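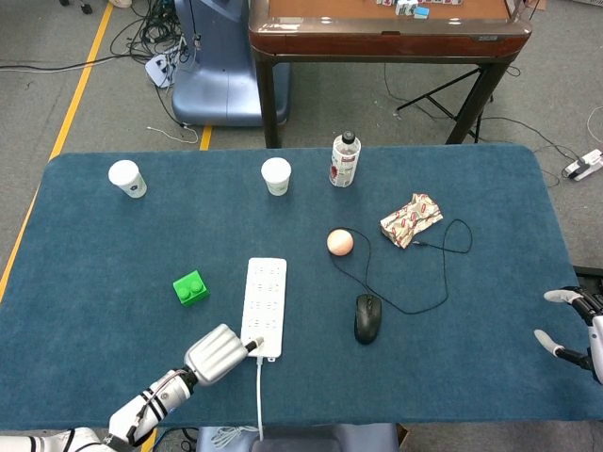

Was there anywhere to plug in a phone, my sister wanted to know before anything else, and had they at least given me a cup of tea? Yes to the first, no to the second - it was paper cups and help yourself to water at the Bellamy open day, and I'd walked 30 minutes from the station so I was very glad of it!

I went on 2025-06-23 with two friends from my old office. Bellamy do up workrooms for small firms, and they've taken the ground floor of the Saston building (grey carpet, lots of it, and the lift wasn't working). I'd expected posh desks. What I liked best was the table with the dark teal felt on it, lovely rounded corners, and just ordinary bits lying about on top - a power strip, a black mouse with its lead trailing all over the cloth, a big green toy brick, a snack wrapper. It looked like my desk at home, only with nicer felt.

I do want that felt now. Fason supply it, apparently, and I came away with 3 samples and a price list I haven't dared show anyone. We also had a long chat about power strips, if you can believe it. I'd have mine lengthwise down the middle like theirs, with the cord going off the front, though my friend says she'd trip on it within a day.

Dotutel have their own open day in July and I've put my name down. Bring sandwiches, there's no café.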